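Tristuveo Bench Gripper Kit, Parallel Jaw, 100 mm Stroke

Home / Workholding and Grippers / Kits for Home and Shared Shops

Part number: TR-353
Sold by: Tralham Supply
Status: In stock, ships as a kit
Page revised April 1, 2022

Overview

The TR-353 is an electric parallel gripper kit for builders who already have a small arm and want a working end tool without machining one. It is sold unassembled. The kit includes the gripper body, motor, lead screw, two finger blanks, mounting plate and driver board. It does not include an arm, a power supply or a controller.

The design started as a Shevchuk pattern for a belt-driven gripper and was changed to a lead screw after the belt version lost position under side load. Owners of the older belt kit can reuse the mounting plate and the fingers. The body and carriage do not interchange.

Specifications

Stroke: 100 mm, total between fingers
Supply: 24 V DC
Fingers: black anodized aluminum blanks, drilled 4 places
Carriage: two rails, bronze bushings
Position feedback: magnetic encoder on the motor shaft
Interface: serial, or step and direction (jumper selected)
Cable: 300 mm pigtail, strain relief included
Mounting plate: undrilled, or drilled to the Borden small-arm pattern

What the kit is for

Light, thin-walled household and shop items: bins, baskets, cartons, trays. The fingers close on a rim or a wall and hold by friction. With the rubber pads fitted, the gripper will hold a slotted plastic basket by one side of the rim. A basket held this way hangs at an angle, and the angle depends on where along the rim the fingers land. Software that assumes a level basket will set it down on an edge. Plan for the tilt, or grip at the center of the long side and lower slowly.

The kit is not rated for glass, liquids in open containers, or anything carried over a person. It has no brake. On loss of power the lead screw holds the jaws where they are under light load, but this should not be treated as a safety function.

Assembly

Assembly takes an evening with hex keys, a soldering iron and a small torque driver. Grease the screw before closing the body. Leave the four carriage screws loose, run the jaws by hand over the full stroke, then tighten at the open end first. If the motor stalls near the closed position, the rails are not parallel. Loosen and repeat.

Set the current limit on the driver board before fitting the fingers. The board ships at its lowest setting, which will close on a basket rim without marking it. Raise it in single steps. Users who go straight to the top setting crack rims.

Bench setup

A shared workshop needs a little more room than a garage. Allow clear tabletop under the full reach of the arm and keep tall items out of the swing path unless they are part of the task. A matte table surface gives fewer problems with vision than a glossy one. Route the pigtail along the last link and leave a service loop at the wrist.

For first trials, slotted baskets are a good choice. They are cheap, they come in several colors, and the slots let the operator see the finger pads from the side. Use one shape in more than one color if a camera is doing the finding. Dark baskets are harder than bright ones when the gripper is also black, and the contact point at the rim can be difficult to pick out.
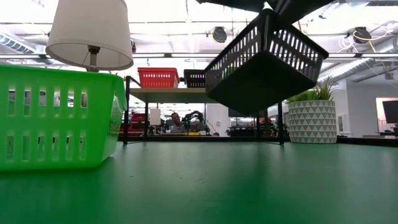

Finger options

Standard blanks (included): flat inner faces, can be filed or drilled.
Angled fingers: offset tips for reaching over a rim from above.
Long fingers: for deep bins. Reduce the current limit by one step.
Pad set: adhesive rubber, replace when glazed.

Known issues

Kits packed before June have a driver board with the encoder connector reversed. The silkscreen is correct and the header is not. Swap the two outer pins.

The drilled mounting plate fits the Borden pattern only. Other flanges require the undrilled plate.

Ordering

Specify the plate when ordering. Spare bushings, screws and driver boards are listed under TR-353 Parts. Opened kits can be returned if the driver board has not been powered.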